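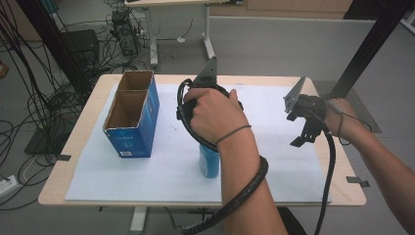
A person holds one gripper in each hand, with a blue box and a small blue container on the board.

How do you teach a robot to pack a box?

Packing a box is easy for you. You look at the thing you want to pack, pick it up, move it over the box and let go. You probably think about something else the whole time.

A robot finds this hard. It has to work out where the object is, how to turn its hand, when to close its fingers and how tightly to squeeze. If you tried to write all of that down as a list of instructions, the list would be very long. Then somebody would move the box a little to the left, and the list would be wrong.

Learning by copying

There is another way. People can show the robot what to do, and the robot can learn from what they did. Scientists call this imitation learning. Imitation is another word for copying. One person doing the job one time is called a demonstration.

Moataz Abdelaziz studies this kind of learning at a robot lab called Vavarex. His team wanted to find out how many demonstrations a robot needs before it can pack small objects into a box with two compartments. A compartment is a separate space, like one of the pockets in a backpack.

Why hold a gripper?

A gripper is a robot's hand. Most grippers do not look much like your hand. Many have only two fingers, which open and close like tongs.

In this method, people hold grippers in their own hands and do the job with them. That may seem like a strange way to pack a box, since your fingers are much better at it. But a robot with two stiff fingers cannot copy everything that your five bendy fingers can do. If the person uses a gripper too, the robot gets moves that it can copy.

What the computer saves

During each demonstration, the computer saves two main kinds of information. The first is where each gripper is and which way it is tilted. The second is how far open its fingers are. It saves these many times every second, a bit like the pages of a flip book. All of this information together is called data.

Next comes training. A computer program looks through the data again and again. It tries to guess the next move, checks its guess against what the person did, and changes itself a little so the next guess will be better. This can take hours.

What the team tried

The team collected 795 demonstrations. They did not always start with things in the same place. Sometimes the box was turned a bit, and sometimes the object was closer to the front of the table. These changes matter – a robot that has only seen one starting place may reach for that same spot every time, even when nothing is there.

They also trained two robots in different ways. The first robot learned from demonstrations that all began with the box in one place. The second learned from demonstrations with the box in many places. Both had the same number to learn from.

What they found

When the box was in its usual place, the two robots did about as well as each other. When the box was moved, the first robot missed it on most tries. The second robot made 8 tries with the box in a new spot and got the object into the box on 6 of them.

The team also looked closely at the two tries that failed. Both times, the object hit the divider between the two compartments and tipped over. They are now collecting more demonstrations of that part of the job, and hope to have 1000 in all by March.

Try it yourself

You need two pairs of kitchen tongs, an empty box and a small plastic bottle.

Hold one pair of tongs in each hand. Pick up the bottle and put it in the box. Now turn the box sideways and try again. Ask a friend to watch and write down each move you make. Can another person pack the bottle using only those notes?

Words to know

Data: information that is collected and saved.
Demonstration: showing how to do something by doing it.
Gripper: the part of a robot that grabs and holds things.
Imitation: copying what someone else does.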